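Lobo Two-Arm Tidying Kit

Sold by Grandlow, Clatham

Overview

The Lobo is a two-arm kit for picking up light litter and small loose objects from tables, stools and other low furniture, and dropping them into a bin. It is sold to teaching labs, test houses and small development teams that want a working pair of arms without building one from parts. It comes as a set: two arms, two grippers, a head camera, a controller, cables and the Gudatance software.

The kit is not a household appliance. It needs someone who is comfortable with a Linux computer and a set of hex keys. If you can follow a wiring diagram and don't mind spending a day on setup, you should have it moving by the evening.

What is in the box

Left arm and right arm, assembled and tested
Two grippers, white housing, black finger pads
Head camera with bracket
Controller with power supply
Four cable sets (two power, two data)
Cable clips and ties
Mounting hardware for a column or a rolling base
Emergency stop button on a long lead
Printed setup guide
Gudatance license for one controller

The column and the rolling base are sold separately. Many customers already have something that will do the job. Send us a drawing before you order and we will tell you if the hole pattern matches.

The arms

Both arms have the same segments and the same joints, so most spare parts fit either side. The exceptions are the shoulder brackets, which are marked L and R on the inside face. Please check the marks before tightening anything. We get a call on this most months.

Power and data run outside the arm. We tried routing them inside on an early version and it made every repair a half-day job. With the outside routing you can change a cable with the arm still mounted. The price you pay is slack. There has to be enough of it for the wrist to turn fully, and that slack can catch on a chair back or a table corner if the arms are working close to furniture. Use the clips, and move each arm slowly through its whole range before you let the software run it.

The grippers

Each gripper has two fingers with replaceable pads and a small sensor on the face of the housing. The pads are meant for paper, cloth, thin card and light packaging. They will hold a small plastic bottle if it is empty. They are poor with coins, pens lying flat and anything slippery.

Crumpled paper is the easiest thing you can give it. The fingers close on any part of it and the paper gives. Flat paper is much harder. If your work is mainly flat sheets, ask us about the thin pads, which have a tapered tip and get under an edge better. They wear out sooner.

Pads come off with one screw each. Keep a spare pair by the controller.

Working in a furnished room

Most demonstrations of this kind of equipment are done on a bare bench. We set ours up in an ordinary corner with a sofa, stacked plastic stools and a folding table, and we think buyers should test in something similar. A bare bench will not tell you how the arms behave when there is an armrest in the way. 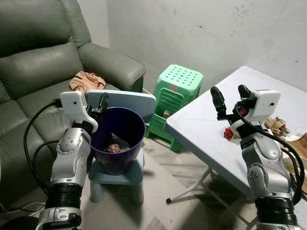
Page last changed: Wed 17 May

The layout we use puts the bin on the left and the table on the right. The purple bin stands on a low stool, which brings the rim up to a height the left gripper can reach comfortably. On the floor it would be a long reach down for the left arm. Any low, steady stool will do. The bin has a bag in it, and the bag needs to be folded well down over the outside or clipped. A loose bag edge can come up with the fingers when they open, and then you have a bag on the gripper and paper on the floor.

The right arm covers the table. Paper and small scraps are the usual load. We suggest starting with items near the front edge and moving them farther back as you gain confidence in the reach settings. Items at the back of a folding table are near the limit for a column mounted at the standard height. You can raise the column, but then the low reach suffers on the other side.

Choose a bin color that stands out from the floor and the furniture. Gudatance finds the bin by its rim, and a strong color helps. White bins against white walls gave us the most trouble in testing. Pale floor tile is fine under normal room light, though strong sun across a shiny floor can throw the camera off for part of the day. Close the blinds if you see the bin marker jumping on the screen.

Soft items such as cloths left on a seat will be picked up if they fall within the work area you have drawn. If you want the sofa left alone, draw the area so it stops short of the cushion. The software does not know what is trash and what isn't. It knows the area you gave it and the list of item types you switched on.

Gudatance software

Gudatance runs on the controller and is opened from a browser on the same network. There are three main screens.

Area: You draw the work area on the head camera view and mark the bin. This has to be done again if the column is moved, even by a little.

Items: You switch item types on and off. The stock list has paper, card, cloth, film and small packaging. You can add your own types by guiding the arms through the pick by hand and saving the result. Plan on doing this many times for each new type, with the item turned different ways.

Run: You start, pause and stop. A log shows each pick with the time, the arm used and the result as the software judged it. The log can be saved as a plain text file.

In our last long test the kit made 1,231 pick attempts, and 1,000 of those ended with the item in the bin. Most of the rest were dropped between the table and the bin or missed on the first close. A small number were stopped by hand. We publish the total count so that you can compare it with your own results. A room with more clutter, or an item list with more film and less paper, will do worse.

Passing from one arm to the other

Handing an item across is included in the software but is off by default. When it is on, the right arm picks from the table, brings the item to the middle, and the left arm takes it and drops it in the bin. When it is off, each arm has to reach the bin by itself, so the bin should stand closer to the center.

Leave the handover off until single-arm picks are going well. It is slower, and it needs the two arms to be calibrated to each other. The procedure is in section six of the printed guide. Do it with the pads you intend to use, and repeat it after any pad change.

Safety

Keep people out of reach of the arms while they are powered. Put the stop button where the operator can hit it without leaning across the work area. The arms will drop a little when the stop is pressed, so don't leave anything breakable under them.

Folding tables must have their legs locked. Light tables can shift if an arm presses down on them, and after that every pick is off by however far the table moved. Non-slip feet are worth fitting.

Do not use the kit for food, liquids, glass, needles or anything sharp.

Care

Wipe the pads with a damp cloth at the end of the day. Check the base screws once a week for the first month and once a month after that. Look along the outside cables for rub marks, mainly where they pass the lower joint. A cable with a worn jacket should be replaced and not taped.

The camera lens can be cleaned with a dry lens cloth. Check the work area on screen afterward, as it is easy to nudge the bracket.

Parts and service

Gripper pads, standard, pair - in stock
Gripper pads, thin, pair - in stock
Cable set, power - in stock
Cable set, data - made to order
Shoulder bracket, left or right - in stock
Stop button with long lead - in stock

A yearly service costs $550 and is done at our shop in Clatham. It covers new pads, new cable clips, a joint check and recalibration of both arms. Shipping is extra. A remote setup session costs $215 and includes help with the first work area and one custom item type. Have the arms mounted and the controller on your network before the session starts.

The warranty covers the arms and controller for one year. Pads and cables are treated as wearing parts. Kits bought before December came with the older controller, which runs the current software but cannot do handover. An exchange is possible - write to us with the serial number from the underside of the case.

Ordering

Kits are built in small batches and the wait changes from batch to batch. Prices for the full kit are given by quote, since mounting and cable length vary. In your message please include the height of the surface you want to work on, the height of your bin and whether you need a column or base from us. A phone photo of the room is useful too.

Questions before ordering go to Theophilus Asante at the Grandlow sales desk. Questions about a kit you already own should go to service, with a saved log attached if the problem shows up during a run.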